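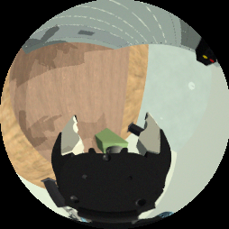
Last changed: 28 September 2024

The Level at Dundusska

The gauge at Dundusska was read at six in the morning and six in the evening. The reader wrote the figure in pencil, in the column provided, and signed beside it. The Hemgate office supplied the forms in pads of 60 sheets, and the pads arrived damp.

She had held the post for 17 years. The work required a lamp, a pair of boots and the ability to tell a wave from a level. The procedure was to watch the staff through 12 waves, discard the highest and the lowest, and take the middle of what remained. In still weather this was unnecessary. She did it anyway.

In June the water began to fall. This was usual. The outflow at Ellcombe was opened for the farms at the start of the month, and the lake lost up to 4 inches a week until the rains. She entered the figures and plotted them on the office chart, where they made a straight line sloping to the right.

On the third Monday the line went flat.

She checked the staff for movement against the brass bolt in the rock. There was none. She cleaned the weed off the lower numerals and read again. The level was the same as on Sunday, and on Tuesday it was the same as on Monday. She telephoned Ellcombe. The gates were open, the man said, and running full. He could hear them from where he sat. He held the receiver out of the window so that she could hear them too.

The Abbasi manual, which the office used for all its stations, had a chapter on anomalous readings. It listed silt, ice, subsidence, livestock and error by the reader. Under the last heading it advised that a second reader be sent. She filled in the request form and posted it.

The second reader came by the afternoon bus. He was young and had his own pencil. He stood on the jetty through 12 waves, though the lake was like a plate, and wrote down a number. She wrote down hers. They exchanged papers. The figures agreed to the tenth.

"Where is it coming from?" he asked.

"There's no column for that," she said.

He stayed for the evening reading and missed the bus. She gave him the cot in the instrument room and a blanket. Some time after midnight she heard him go out, and she put on her boots and followed with the lamp. He was kneeling at the end of the jetty with his sleeve rolled up and his arm in the water to the elbow.

"It's pulling," he said. "Feel it. It's going out."

She knelt and put her hand in. The current ran steadily between her fingers toward Ellcombe -- a good current, as strong as any June. She held the lamp over the staff. The water stood on its mark.

At six she made the reading, signed it and passed him the pencil. He signed underneath.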